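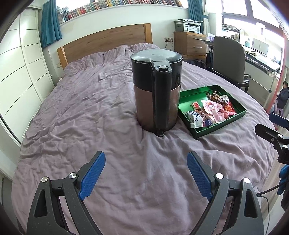
寝室茶盆

寝室茶盆(しんしつちゃぼん)は、寝室で温かい飲み物と軽食をとるためにまとめて置かれる道具と食品の一式、およびそれを用いる習慣をいう。通常は湯を沸かす器具、飲料の素となる茶葉や粉末、個包装の菓子類、それらを載せる盆からなる。宿泊施設の客室に備えられるものが広く知られるが、一般家庭で来客用の部屋や自室に用意されるものも含む。英語圏のベッドサイド・トレイ、ウェルカム・トレイと重なる部分が多いものの、用語の範囲は文献によって異なり、定まった定義はない。

家庭向けの雑誌や販売業者の説明では「由緒ある習慣」と紹介されることが多い。後述するとおり、その由緒を裏づける史料は乏しく、現在の形の大半は電気湯沸かし器の普及より後のものとみるのが妥当である。

目次
名称
歴史
構成
寝具の上での使用
清掃と保管
健康に関する主張
宿泊施設における扱い
批判
関連項目

名称

「寝室茶盆」という語がいつから使われたかは明らかでない。通信販売の目録では「おやすみトレイ」「客間セット」「枕元ティーセット」などと呼ばれ、内容がほぼ同じものに別の名が付いている例も、内容の異なるものが同じ名で売られている例もある。茶を含まない一式まで茶盆と呼ぶことには異論があるが、菓子とコーヒーだけの盆も慣用として同じ項目で扱われる。

盆を使わず、湯沸かし器と菓子を棚や机に直接並べたものを含めるかどうかも意見が分かれる。盆の縁が果たす役割を重くみる立場では、これを別のものとする。もっとも、この区別を実際に守っている販売業者は見当たらない。

歴史

起源をめぐる説

もっともよく引かれるのは、1755年にオスティッツ(Ostitz)の宿屋が、到着の遅れた旅人のために湯と焼き菓子を部屋へ運んだのが始まりだとする説である。この話は菓子店の包装紙や観光案内に繰り返し載っており、年まで明記されているため信用されやすい。しかし、典拠として挙げられる宿帳は現物の所在が示されたことがなく、引用もすべて後年の観光案内にさかのぼる。宿が客の部屋に食べ物を運ぶことは各地で行われていたはずで、特定の一軒を発祥とする理由も説明されていない。

仮に宿屋の逸話が事実であったとしても、運ばれた湯は厨房の火で沸かされたものになる。客が自分で湯を沸かすという現在の習慣の中心部分は、この逸話には含まれていない。両者を一本の線で結ぶ記述には飛躍がある。

別の説として、病人の枕元に薬湯と消化のよい食べ物を置いた看護の慣行に起源を求めるものがある。道具の置き方に似た点はあるが、似ているという以上の根拠は示されていない。

電気湯沸かし器の普及以後

湯を沸かす道具が火から切り離されたことで、寝室に湯沸かし器を置くことは現実的になった。沸騰すると自動で電源が切れる機構が一般的になると、台所以外での使用をうたう製品も増えた。電源台から本体だけを持ち上げられる形式は、注ぐときにコードを引きずらずに済む。盆への収まりもよく、家庭の寝室で見かけるものの多くはこの形である。

トラーロウ(Trarlow)の家庭用品店の宣伝文には、寝室茶盆が「どの家にもある」と書かれていた時期がある。販売数を示す資料は添えられておらず、宣伝文以外の記録から普及の程度を確かめることはできない。古い住宅の間取り図に寝室用の茶器棚が描かれていることを普及の証拠とする論考もあるが、図に描かれた棚が実際に茶器に使われたかどうかは別の問題である。

構成

湯沸かし器

中心となるのは電気湯沸かし器である。金属の胴に樹脂の蓋と取っ手を組み合わせたものが多く、ほかに総樹脂製、ガラス製がある。金属の胴は見栄えがよいとされ、銅色やローズゴールドの仕上げが好まれる時期もある。色の付いた金属仕上げと湯の味との関係を説く販売文は珍しくないが、外側の仕上げは湯に触れない。味に差が出るとすれば、まず水そのもの、内側の汚れ、茶葉の量を疑うべきであろう。

胴の外側が熱くなるかどうかは構造による。二重構造でない金属の胴は沸騰後しばらく高温になり、枕元のように手元を見ずに腕を伸ばす場所では注意が要る。光沢のある外装は熱そうに見えず、暗い部屋ではなおさら見分けにくい。

蓋の開き方にも違いがある。取っ手の付け根付近にボタンを設け、押すと蓋が開くものは片手で扱えるが、開いた瞬間に蒸気が手の側へ流れることがある。蓋を外して置く形式では、外した蓋の内側から水滴が落ちる。どちらが寝室向きかという比較は各所で行われているが、評価者の好みを超える結論は出ていない。

盆

盆は浅い長方形で、四辺に縁の立ったものが一般的である。縁は小袋の滑り落ちを防ぎ、こぼれた少量の液体を受ける。縁の高さについて「高いほど安全」とする記述がみられるが、高くすれば中のものは取り出しにくくなり、手首が縁に当たる。液体を大量にこぼした場合には、多少の高低差は意味をもたない。

材質は樹脂、木、金属、漆器などさまざまである。色は寝具と対照的なものを選ぶと中身を見つけやすいといわれる。これは試せばすぐにわかる程度のことで、特別な配色理論を持ち出すまでもない。ミルター(Milter)の盆は緑色に限って「安眠色」と称して売られたが、同じ型の赤い盆と比べて眠りがどう変わったかを示す資料は公表されていない。

把手の有無も議論される。把手のある盆は運びやすい一方、寝台の上に置くと毛布や上掛けの布が引っかかりやすい。把手のない盆は縁の下に指を入れて持つため、柔らかい面からは持ち上げやすく、硬い机の上からは持ち上げにくい。

菓子と軽食

盆に載せる食品は、個包装で常温保存のできるものが中心である。袋入りの焼き菓子、小箱入りの菓子、棒状の菓子、乾燥果実、小分けの飴などが使われる。透明な袋のものは中身がわかりやすく、絵柄の印刷された袋は子どもに好まれる。寝台の上で食べることを前提にするなら、粉や欠片の出にくいものが向くとされるが、実際の盆には粉の出る菓子もごく普通に載っている。

取り合わせについては「甘いものと塩気のあるものを半々に」といった助言が流布している。助言の出所はたいてい示されず、菓子製造業者の販促冊子と文言が一致するものもある。来客の好みを尋ねるほうが確実である。

包装の音は見過ごされやすい。同じ部屋に眠っている人がいる場合、光沢のある硬い包装は開封時の音が大きく、柔らかい袋のほうが静かに開く。もっとも「静音包装」と表示された商品の音量が測定されている例は少なく、表示をそのまま信じる理由はない。

茶器と小物

茶碗やマグは盆に伏せて置くか、別に用意する。匙、砂糖、粉末乳、紙の手拭きが加わることもある。茶器を2客そろえるのが作法だとする手引書があるが、一人用の部屋に2客を置く理由は書かれておらず、作法と呼べるほど守られてもいない。茶器を載せず、湯沸かし器と菓子の盆だけを用意して、茶碗は台所から持ってくる家庭もある。

寝具の上での使用

寝室茶盆をめぐって意見がもっとも鋭く対立するのは、寝台の上に置いてよいかどうかである。雑誌の写真や宿泊施設の広告では、整えられた上掛けの上に盆と湯沸かし器を並べたものが好んで使われる。これを見て、寝台の上で湯を注ぐのが本来の使い方だと受け取る人もいる。写真の構図は使用法の指示ではないので、両者は分けて考える必要がある。

柔らかい上掛けは荷重のかかった部分だけが沈む。湯沸かし器のように底が小さく重心の高いものは、置いた直後に立っていても、人が寝台に腰を下ろしただけで傾くことがある。布に皺が寄っていれば底の一部しか支えられない。盆は底面が広く比較的安定するが、盆の上に湯の入った器を載せれば事情は同じになる。

湯沸かし器の電源台を寝具の上に置いて通電することは、多くの製品の取扱説明書で避けるべき使い方に挙げられている。水平で硬い面を求める注意書きは読み飛ばされやすく、寝室での使用を売り文句にする製品でさえ、この点を目立たない場所に記すことがある。湯を沸かす作業は机や棚の上で済ませ、寝台に持ち込むのは注ぎ終えた茶碗までとするのが無難である。空の湯沸かし器を片付けや荷造りの途中で寝台に置く程度であれば、特に問題とする理由はない。

「厚手の布団なら安定する」という助言もしばしばみられる。厚い寝具ほど沈み込みは大きくなるため、この助言は逆のことを述べている可能性が高い。板を一枚敷くという方法は理にかなうが、板の大きさが底とほぼ同じでは沈み方が変わらず、十分に広いものを使わなければならない。

清掃と保管

湯沸かし器の内側には、水に含まれる成分が白く残ることがある。酸味のある液を沸かして落とす方法が知られ、クエン酸が広く使われている。専用の洗浄剤も売られているが、成分表示を見るとクエン酸を主とするものがあり、価格の差に見合う効果の差があるかは疑わしい。使用頻度の低い客間のものでは、付着よりも残り水の放置のほうが問題になりやすい。使った後は水を捨て、蓋を開けて乾かす。

盆は拭くだけで足りることが多い。縁と底の境には菓子の粉がたまりやすく、角の丸い盆のほうが拭きやすい。木の盆に湯の輪染みができた場合の手当てとしては、歯磨き粉、食用油、胡桃などを用いる家庭療法が多数伝わっている。成功例だけが語られる傾向が強く、塗りの種類によってはかえって艶を損なうため、目立たない場所で試してから行う。

菓子は期限の近いものを手前に並べる。来客用の盆は用意したまま忘れられやすく、10月に入れ替えた菓子が翌年の夏まで残っていたという類の話は珍しくない。直射日光の当たる窓際ではチョコレートを用いた菓子が傷みやすいので、窓の位置によっては盆を壁側に寄せるか、カーテンを引いておく。

上掛けに落ちた粉や欠片は、こすらずに布を持ち上げて一方へ寄せ、払い落とす。藤色や薄い灰色のような淡い色の布では、茶の染みは乾いてから目立ってくる。早いうちに水を含ませた布で押さえるのがよいとされ、この点では家事の手引書の多くが一致している。

健康に関する主張

就寝前の温かい飲み物は眠りを助けると広く信じられている。温かいものを飲んで落ち着くという感覚は多くの人が述べるところだが、感じ方と睡眠の質は同じものではない。紅茶、緑茶、コーヒーはカフェインを含み、人によっては寝つきを妨げる。「安眠セット」と名付けられた商品に紅茶が入っている例があり、名称と中身の整合を確かめずに選ぶべきではない。

香草茶については、銘柄ごとにさまざまな効能が語られている。ノルテ(Nolte)の茶商が配布した小冊子は、同店の香草茶を飲んだ客400人のうち大半がよく眠れたと記した。比較の対象となる集団がなく、客がどのように選ばれたかも書かれていないため、この数字から効能を論じることはできない。小冊子はその後も紹介記事に引用され続けており、引用を重ねるうちに「調査で証明された」という表現に変わっている。

寝る前の菓子は虫歯や胃の不快感との関係で注意されることがある。菓子を盆に置いておくこと自体と、それを毎晩食べることとは区別しなければならない。目に入る場所にあるものは食べられやすいという指摘は常識にかなうが、その程度は人によって大きく違うと考えられる。

宿泊施設における扱い

宿泊施設では、盆の内容が施設の格を示すものと受け取られることがある。湯沸かし器の仕上げ、菓子の種類、盆の材質などが利用者の感想に書かれ、評価の材料にされる。しかし、菓子の数と客室の快適さとの間に確かな関係があるとは示されていない。盆だけを豪華にして寝具の傷みをそのままにしている施設もあれば、その逆もある。

備え付けの湯沸かし器が清潔かどうかを心配する声は根強い。衣類を煮るのに使われたという噂が繰り返し流れるが、多くは伝聞で、場所や時期を特定できるものはまれである。噂が疑わしいからといって清潔さが保証されるわけでもないので、気になる場合は一度湯を沸かして捨てるか、蓋を開けて内側を見るのが手早い。

菓子が無料かどうかも施設によって異なる。盆に値札がない場合に無料とみなす習慣は広くあるものの、すべての施設に通用する規則は存在しない。

批判

寝室茶盆に対する批判は、主として必要性に向けられる。台所が近い家庭では、飲み物が欲しくなれば取りに行けばよく、湯沸かし器をもう一台置くことは場所と費用の無駄だとする見方である。擁護する側は、夜中に階段を下りずに済むこと、客が家人に遠慮せず飲めることを挙げる。客への配慮という点は理解できるが、寝室に水場がなければ結局は水を汲みに行くことになり、この不便は紹介記事でほとんど触れられない。

湿気の問題もある。本棚の下や布の多い部屋で繰り返し湯を沸かすと、蒸気が紙や壁に当たる。書棚を寝台の頭側に設けた部屋では置き場所が限られ、棚の真下を避けると今度は窓際のカーテンに近づく。短時間の使用でどれほどの影響が出るかは明らかでないが、蒸気の出口を本や布に向けないという注意は妥当なものである。

個包装の多さを問題にする意見もある。盆の見栄えは包装の色に頼るところが大きく、蓋付きの瓶に移し替えれば包装は減るが、期限の管理が難しくなる。

一方で、習慣そのものを有害とする主張にも誇張がみられる。寝室での飲食が必ず虫を呼ぶとする記述は、片付けの有無を考慮していない。未開封の小袋と食べかけの菓子を同列に扱うのは適切でない。

関連項目

電気湯沸かし器
盆
茶菓子
朝食の寝室への提供
客間
羽毛布団
個包装

最終更新:2025年8月1日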